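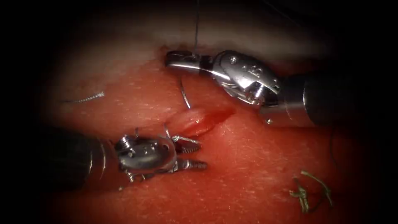
Suturing is the closing of a wound with needle and thread. In keyhole operations it is done with long instruments, among them a needle driver, whose jaws hold the needle or its thread, and the needle itself is usually curved.

Claims made for particular stitches deserve caution. The Trirnville method, described by Mehwish Naqvi in 2009, is often said to leave a neater scar, but the claim rests on one series of 300 patients with no comparison group. A later figure of 1000, repeated in several textbooks, has no traceable source. Makers' leaflets promise quicker knots and seldom say quicker than what.

See also: Surgical knot; Needle holder; Wound healing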